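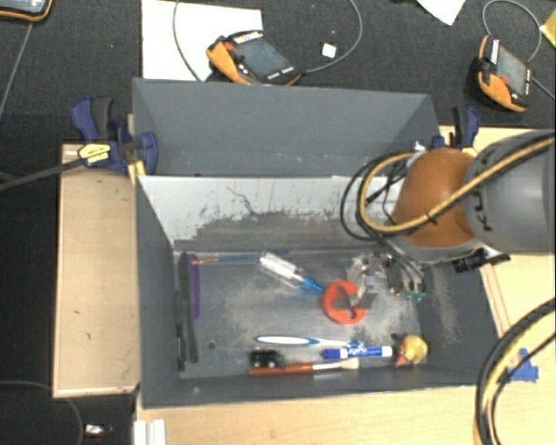
Stemo Twin-Bin Station
Mixed-object picking station with written working practice
Designed and supported by Etetti

Overview | Working practice | What you get | Specifications | Common questions

The Stemo is a two-bin picking station for arm-mounted grippers, and it ships with something we're at least as excited about as the hardware: a full written practice for running it. Bins, base panel, clamps, object set, log sheets and the practice book all come together, and they were written and built by the same small team in the same room.

We love mixed-object picking. A toothbrush next to a rubber duck next to a paintbrush is a wonderful problem for a gripper, and every tray of odds and ends teaches you something (usually about suction, or friction, or your own optimism). But it's also the kind of work where habits slip fast. The objects look harmless and the bins are just bins, so it's easy to forget that there's an industrial arm on the other end. The Stemo practice book is our answer to that, and most of this page comes straight out of it.

Working practice

The book is a house standard. It sits underneath whatever robot safety standards and workplace rules apply where you are, and it doesn't replace your own risk assessment. Where your site rules are stricter than ours, use yours. Where the arm maker's manual says something different from the book, the manual wins, and please tell us so we can fix the page.

Before power

Walk the reach. With the arm off, go all the way around the station and look at everything the elbow, wrist and tool could touch. People always check the tool and forget the elbow!

Check every clamp by hand. A bar clamp that was tight on Monday can work itself loose through a week of small knocks on the bin wall. Push on each bin from two sides. If it slides, stop and clamp again, then repeat the bin position check before you run.

Look at the cable loops. The bundle on the arm needs enough slack for the wrist to turn fully, and not so much that a loop can drop into the bin and hook an object. Jog the last two joints through their whole working range at reduced speed and watch the loop, not the gripper. Fikri Saragih wrote this section after losing a whole afternoon to a tool cable that only went tight in one corner.

Know which pendant belongs to which arm. If you have more than one arm in the room, mark the pendant and the arm with matching tape, and test the stop button on the right one at the start of each shift. Say the result out loud and write it on the sheet.

Loading the bin

Loading is done by one named person, with the arm in a protective stop and parked clear of both bins. The pendant stays with the loader for the whole time. We call this holding the cell, and you don't hand it over halfway through.

Load from the object card for that run. Each card lists what goes in and how it's to be placed: poured, scattered by hand, or set against a wall. Wall placements are where things get interesting. A thin handle lying along the base of a wall is far harder to pick than the same handle in the open, and if one loader pushes things to the walls and another one doesn't, your two runs can't be compared at all.

No blades, no glass, nothing pressurized, no loose batteries. Tools with a point are allowed if the point is blunt and the card says so. Bristles are fine, and great fun.

Anything that changes shape during a run comes out at the end of it. Frayed bristles, a cracked handle, a duck with a dent. Bag it, label it and swap in the spare.

During a run

Hands stay out. There is no "quick nudge." If an object is stuck under the gripper, stop the arm, confirm the stop on the pendant, and only then reach in. Log it as an intervention even if it took two seconds, and especially if it took two seconds.

Keep to the reduced speed set in your risk assessment while anyone is within reach of the arm. We get asked a lot whether a soft fingertip changes this. It doesn't! A soft tip is still attached to a heavy arm, and the links behind it aren't soft.

Set a downward force limit for the bin floor and a separate one for the walls. Floors take scuffs all day long. Walls flex and then they crack, and a wall that has started to crack will behave differently on every contact. Inspect both at the end of the run under a low, raking light.

A second person doesn't have to be at the station for normal runs, but somebody in the building has to know a run is on. The book has a door card for this. Use it on Saturday too.

Logging

Our log sheet takes one line per attempt and has room for the object, the grasp type, the result, and one free column. The free column is the good part. Qistina Liem went through the sheets from our own long trial, all 792 attempts, and the notes in that column were where nearly every change to the second edition came from. "Slipped at lift, handle rotated" is worth ten tick marks.

Record failures in the same detail as successes. Record the gripper fingers by serial or batch, and note the last time the tips were cleaned. Write down any change in lighting, including a blind someone opened.

If a run is stopped early, keep the sheet. Draw a line, write the reason, sign it.

Shutting down

Park, stop, empty the bin, wipe the tips, count the objects back against the card. An object that's missing is either on the floor, inside the tool or in somebody's pocket, and you want to know which before the next person powers up. Pendant cables get coiled in big loose loops and kept off the walking path.

What you get

Two open-topped bins, gray, with flared sides
Base panel with positioning marks
Bar clamps and a spare set of clamp pads
Object set, 16 pieces, plus one spare of each
Object cards, laminated
Practice book, spiral bound so it lies flat on a bench
Pad of log sheets
Door card and matching pendant tape in 6 colors

The arm, controller, gripper and fingers aren't included. The station is meant to work with the arm you already have.

Optional: the Drallurano insert set. These are drop-in floors and wall liners for the Stemo bins, in matte, gloss and ribbed finishes. If you've only ever picked from a smooth floor, the ribbed one is a delight and a bit of a shock. The practice book has a short chapter on it, including lower starting force limits for the liners.

Specifications

Bin opening: 441 mm on the long side
Bin mounting: clamped, no drilling required
Station layout: bins one behind the other or side by side, marks provided for both
Object set: household items and small hand tools, no item with a sharp edge
Practice book: second edition, English
Cleaning: damp cloth and mild soap; no solvents on the bin walls

Common questions

Can we use our own objects?
Please do. Write a card for each one before it goes in a bin. There are blank cards at the back of the book, and the rules on blades, glass and batteries still apply.

Do scuffed bins need replacing?
Scuffs on the floor are normal wear. Note them on the sheet and carry on, unless your vision system is picking them up as objects, in which case an insert will help. A crack that you can feel with a fingernail means the bin comes out of service.

Does the book make our cell compliant?
No. It's good practice for one kind of work, written by people who do that work. Compliance comes from your own assessment of your own cell, with your arm, your tool, your guarding and your people.

Who wrote it?
Rizal Mandagi and Kurniawati Kwok wrote the first edition. Fikri and Qistina reworked the chapters on cables and logging for the second. The loading chapter was tried out at the Wibisono workshop, where Gilang Ginting's trainees found every sentence that could be read two ways, and we're still grateful for the marked-up copy.

Will there be a third edition?
Yes, planned for October. It adds a chapter on two arms sharing one pair of bins, with a new handover routine for the pendants. Station owners get the new pages free, punched to fit the old spiral.

Can I read the book before ordering a station?
You can. Ask Etetti for the reading copy and we'll send the complete text. If you spot a rule that wouldn't work in your cell, write and tell us which one and what you do instead.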